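Lundeo Kitchen Bench: Planning and Budget Questions

What does the budget line cover?
One arm, one two-finger gripper, the wrist camera, the bench mount and the first year of support from Stumgate. Cookware, bench surfaces and spare fingertips are ordered separately.

How long should we allow for delivery?
Plan on 12 weeks from a signed order. Orders placed after October usually ship in the new year, so check your fiscal year before you sign.

Do we need special cookware?
No. Ordinary household pots are fine as long as the lid knob has enough height for the fingers to close on it from both sides. Flat strap handles on lids need the wide fingertips, sold in sets of 2.
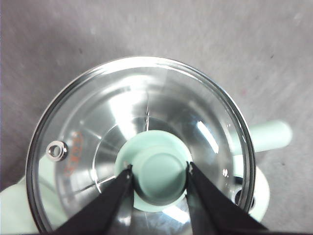
Gripper on the knob of a glass lid, wrist camera view.

Glass lids produce a lot of glare. Should we budget for lighting?
Try the room lights first. If reflections are a problem in your recordings, a diffuser panel is the cheapest fix. Matte bench covers in gray are on the Brukura price list.

How many spare fingertips should we buy?
Most sites order 6 for the first year. They are a consumable and are not covered by the warranty.

Can we lease?
Yes, through Ragnarsson. The lease excludes cookware and consumables. Sites running over 204 hours a month should ask for the heavy-use rate.

Who approves changes to a quote?
Ea Oddsson in purchasing. Include the quote number and your cost center.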